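We use cookies to keep you signed in. Accept / Manage settings

Fitted sheet keeps pinging off in the night

Kamran Jatoi
New mattress from Ostard, very deep, and by 4 in the morning one corner of the sheet is under my neck. Do I need bigger sheets or a calmer life?

Leonie Ruawai
Measure the depth, topper included, then read the packet. Mine said "deep" and meant 15 cm, which is deep for a biscuit tin. Also stop tumble drying on hot, cotton shrinks.

Arturo Amato
Clips.

Natalina Villa
Clips ping off too, Arturo, and then you tread on them. I bought the next depth up and washed it cool. No trouble since July.
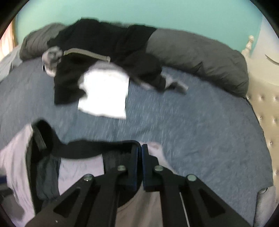

My blue one, with the grey pillows.

Sign up for our newsletter. Unsubscribe at any time.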